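The Quiet Floor

Peltoncombe, half past six in the morning. Kettle on in the flat above, someone dropping a shoe, then the other shoe. Malou Kirkegaard can tell you which neighbor it is by the gap between the two. She has lived under him for nine years and they have spoken maybe four times.

Noise between floors is the oldest complaint in apartment living and still the one most likely to end with people not nodding to each other on the stairs. Music they forgive. Parties, mostly. Footsteps, no. Footsteps go on all day and the person making them is doing nothing wrong.

"You can't ask a man to stop walking," Kirkegaard says. "I did once. It went badly."

The buildings are part of it. Half the blocks on the east side of town went up fast, thin slabs, hollow in the middle, and then came the fashion for bare floors. Carpet out, boards sanded, everybody delighted. Everybody upstairs, anyway. Ottó Simon spent twenty years pulling up wall-to-wall for people and now gets called back by the same streets to put something down again.

His advice is dull and he knows it. Underlay first. Felt, dense, heavier than you think you need. Then a rug with some depth to it, and a big one – a little mat by the sofa does nothing for the people below. Cover where you walk. Hallway, the strip beside the bed, the route to the fridge at midnight.
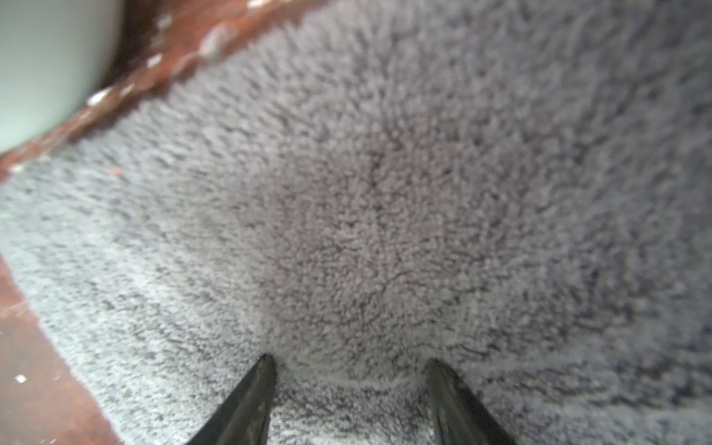

Money comes into it, naturally. Simon quoted one couple 700 for underlay and a runner through the hall, and they went with it. Another client had already paid 2000 to a firm that hung a ceiling in the flat below and swore it would cure everything. It took the edge off voices. The thuds came straight through, same as before, down the walls and into the bedroom.

That is the bit people get wrong, says Miklós Balogh, who tests floors for a living and carries a machine that drops small hammers on them. Voices travel through air. Heels travel through the building. You deal with heels at the top, where the foot lands, or you don't really deal with them. Which means the person suffering has to persuade the person who isn't. Good luck.

Some blocks write it down. At Valentini Court, 133 flats and very long corridors, the house rules have asked for soft covering in living rooms and bedrooms since before anyone can remember. Tamunoemi Adebisi moved in last September and found the clause on page eleven, after she'd sold her rugs. She was furious for a week. Then the family overhead went away for a month and came back, and she understood it completley.

She bought two secondhand and took a cake down to the woman underneath. They have keys to each other's places now. Slippers by both doors.

Kirkegaard is trying a softer approach too. Earplugs on the nightstand, radio low, and a note, third draft, still sitting on the hall table. It opens with a compliment about his bicycle. She isn't sure about the second paragraph, the one that mentions the shoes, and she has crossed out "thundering" and put "noticable" over the top of it.

Upstairs the kettle clicks off. Eleven steps to the window, a pause, eleven back. She picks up the pen again and moves to the kitchen, where it's a little quieter.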